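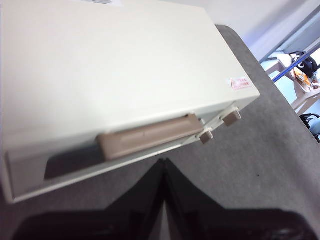
How long should you preheat a toaster oven? Five minutes is plenty for most of what you'll cook at home.

OK, slide 3. I'll ask who owns one of these, then wait for the hands. I got mine in November and for ages I only made toast in it - what a waste! Talk about the leftover pizza here (11 minutes, low heat, so much better than the microwave).

Then the boring bit - crumbs. Unplug it, let it cool, pull the tray, wipe it down. I do mine every Sunday, more or less. Mention the warning sticker on top and tell people to read theirs before they stack plates up there.

Next slide is the Trudard baking pans.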